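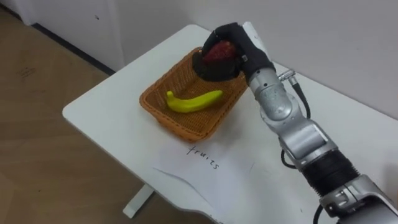

A dark red fruit and a wicker basket.

Why does fruit get ripe?

Aug 30, 2022
by Valdir Fontes

Bite a green banana. Yuck. Chalky, sour, sticks to your teeth. Wait a few days and the same banana is sweet and soft. So what happened in there?

First, why plants make fruit at all. Seeds! A plant can't walk. It needs its seeds to get somewhere new. So it wraps them up in something tasty, an animal comes along and eats it, and the seeds get dropped someplace else (yes, in poop).

But the seeds need time. If a bird eats the fruit too early, the baby seeds are wasted. That's why unripe fruit is hard and green and tastes bad. Green hides in the leaves too. Sneaky.

When the seeds are ready, lots of changes start up.

Color. The green stuff is called chlorophyll. It breaks down, and reds and yellows and purples show up. To a bird that's like a big sign that says LUNCH.

Taste. Many fruits store starch, same stuff thats in potatoes. Ripening turns starch into sugar. Sour acids often drop too.

Squish. Fruit is made of tiny cells stuck together with a kind of glue called pectin. The glue gets weaker. Soft fruit. Leave it too long and you get mush.

Smell. New smells float off the skin. Sniff a ripe peach, then a hard one. Big difference.

And who's the boss of all this? Often a gas. It's called ethylene (say ETH-uh-leen). You can't see it. Apples, bananas, pears and tomatoes all make it, and here is the cool part, the gas from one fruit can get the next one going.

Not every fruit works like that. Strawberries, grapes and cherries pretty much quit ripening once they're picked. What you pick is what you get.

Try it at home!
You need 3 green bananas, 1 ripe apple, 2 paper bags.
Put one banana in a bag with the apple. Fold the top over.
One banana goes in the other bag by itself.
Leave the last one out on the counter.
Look every day and draw the colors. Wich one goes yellow first?

Yevhen Tkachenko's class tried it in May with 22 kids and a lot of banana stickers. Their drawings are up on the Fluneo kids page.

Words to know
Starch: how plants store energy
Pectin: the glue between plant cells
Ethylene: the ripening gas

Next time: why onions make you cry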